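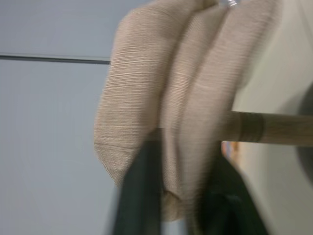
Drirnon: regional fleet delivery records

Drirnon is a table of aircraft handovers to small and mid-size regional airlines. Each row is one airframe passing from a manufacturer or lessor to an operator. It was put together for the route planning work at Ollport and is now kept as a separate project.

Contents

deliveries.csv: one row per handover
operators.csv: operator names, past names and home airports
notes.txt: corrections, newest first

Main columns in deliveries.csv

airframe_id: our own key, stable between releases
type: aircraft type as written in the handover notice
seats: seats as delivered, blank if the notice does not say
operator_id: matches operators.csv
source: owned, leased or unknown
month: month of handover

Coverage

The table covers 14 operators. An operator is included if its largest aircraft has no more than 100 seats. Drastoron Air went over that limit in May and stays in the table, but its larger aircraft are left out. Cargo conversions are not included. Neither are aircraft leased with crew for a single season.

Known problems

Seat counts for Ghiță Regional come from cabin plans and may not match what was installed. Its turboprops are all listed with 50 seats, including any that were later refitted.
There are 2 airframes with a disputed handover month. Both have "check" in the source column, so filter on that before you group by month.
Operator names are stored in UTF-8. Some spreadsheet programs will break the last letter of Ghiță if you open the file by double-clicking. Use the import menu and pick the encoding by hand.

Updates

New rows are added monthly. Old rows are corrected in place and logged in notes.txt. Airframe keys are never reused, even when a row is removed.

Contact

Rami Harb maintains the delivery table. Send operator name changes and airport corrections to Ayuba Ansah, with a link to the notice if there is one.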